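Chapter 10
Cider Apples and the Slow Cellar

When I was first handed a glass of dry cider, in a drafty barn outside Mallitz one February, I thought somebody had played a trick on me. It was brown, it was flat, and it tasted of leather and orange peel (I have since learned to love exactly that). If your own first glass was something sweet and fizzy from a can, you may be in for the same surprise, and I hope you'll stay with me through it, because this chapter is the one I have most looked forward to writing.

We spent the last few chapters among grapes, and a good deal of what you learned there will serve you here. Juice is juice, and yeast is yeast. But an apple is a stubborn fruit. You can't simply tread on it, as you can a grape; it has to be milled to a pulp and then pressed, and the kind of apple you mill decides a great deal of what comes after. Growers sort cider apples by their acid and their tannin: sharps, sweets, bittersweets and bittersharps. A bittersweet eaten out of hand will dry your mouth like strong tea. Blended with a sharp, it gives a cider its backbone.

Marin Živković, who taught me most of what I know about pressing, kept 28 trees of an old bittersweet he called Murolus on the slope above the Kovačević farm. He would never pick before the fruit fell by itself, and then he let it lie in the loft until a thumb would leave a dent. Waiting like this lets the starch in the apple turn to sugar, and it makes the milling easier too. We pressed on a Saturday, as a rule, and a good one gave us 200 liters, with plenty of stopping for bread and cheese!

The sections ahead take up the fruit, the press, fermentation and aging, in that order. Have a notebook beside you for the tasting exercises, and please don't skip the dull-looking table of sugar readings on page 221. We'll come back to it when we reach the Breniden cellar and its long, cool winters.

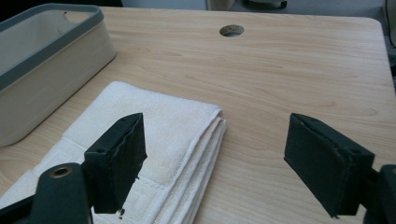 Why does a cider made in a cold cellar often keep some of its sweetness?

Cold slows the yeast down, and if the juice is also low in nutrients, fermentation can come to a near stop while there is still sugar left in it. Careful racking, which leaves much of the yeast behind in the old barrel, helps the cider stay that way.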